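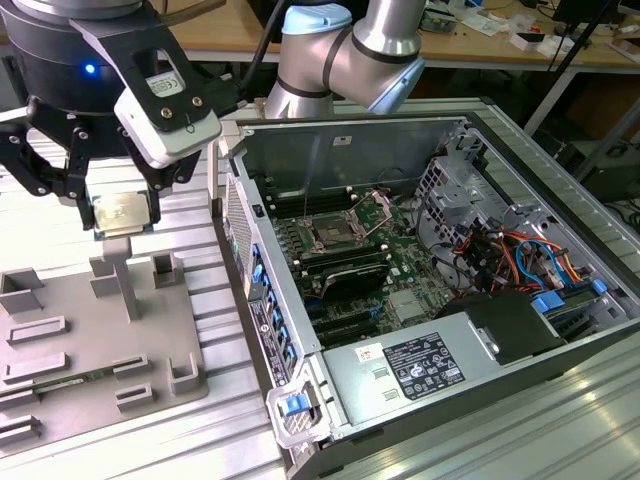

Slide 2: What the team built
Our student team at Melholm set out to have two arms put a desktop computer together. Zane Lepik wrote the motion code. Griet Mulder drew the parts tray — she redid it twice before July.

Slide 3: Memory
Say this slowly, as people always ask. The parts start in the gray tray, so the arm knows where to go for each one. Mention that we ran 244 practice picks before the Trirkham contest.

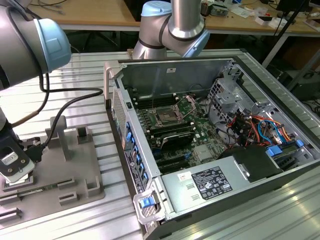
Memory module in the gripper, tower open on its side.

Slide 4: Processor
The socket needs its bracket up before anything goes near it. Our rule was to check it by eye at the start of each run,

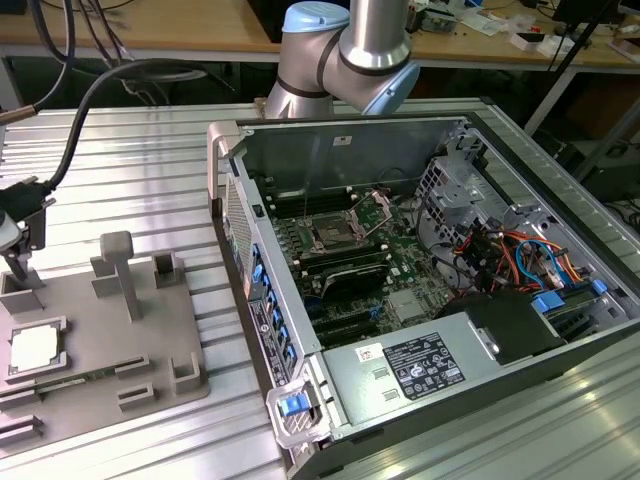 and then log the check on the shared sheet. Themis Bakalis kept that sheet. Pause for questions, then hand over to Biljana for the budget.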